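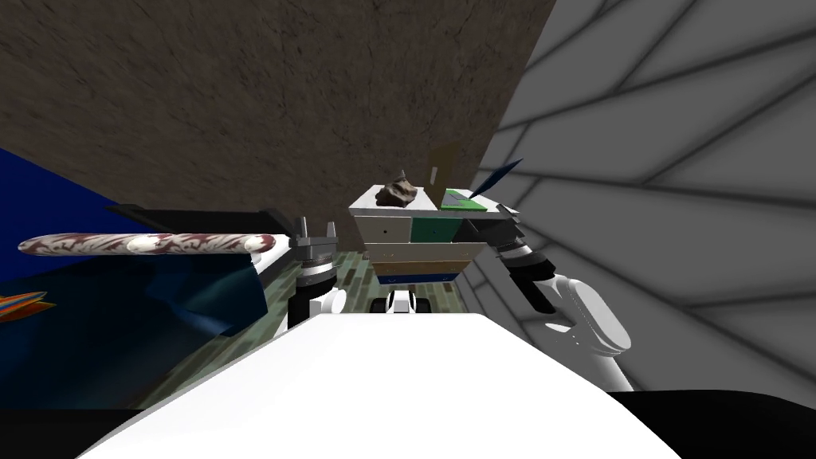 Can Robots Tidy a Bedroom Yet?

Tidying a bedroom is harder than it looks. A person knows that a rock may belong to a collection and that a blanket belongs on a bed. A robot must be taught these things. At the Dunne Learning Center, researcher Kadri Priedītis teaches a robot inside a computer simulation — a pretend room where dropped objects do no harm.
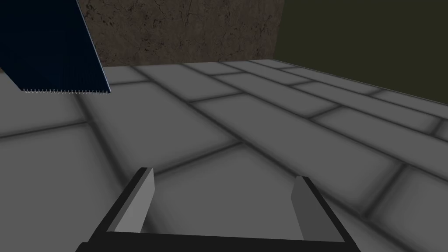
Why do robots need so much practice?

Every object has its own shape and weight, so a grip that suits one may fail with another. The Dunne robot practiced a single pickup task 3000 times.

Practice helps, but it does not fix everything. In one November test, the robot put the object in the right place in 643 tries.

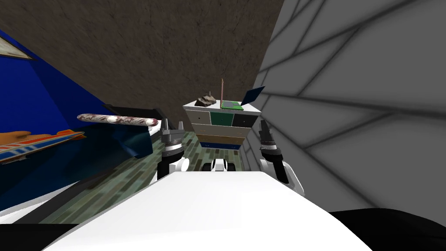 The other tries ended with an object dropped, missed or left in the wrong spot. Robots are also slow. A chore that takes a child 2 minutes may take a robot nearly an hour.

For now, machines can do parts of some chores, usually with a person watching. Whole rooms must wait — and children should continue to tidy their own.

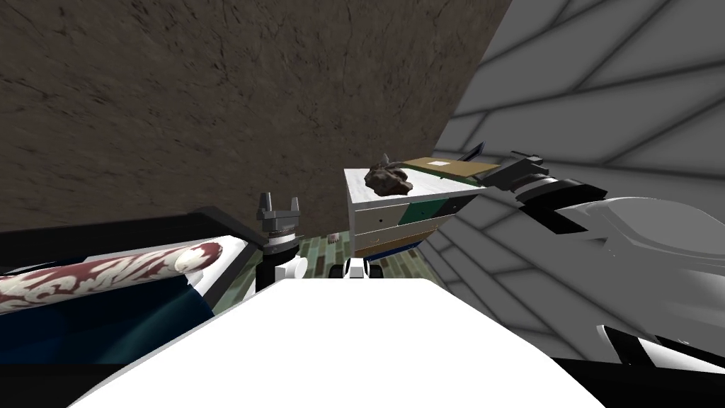 A simulated two-armed robot reaches toward a chest of drawers.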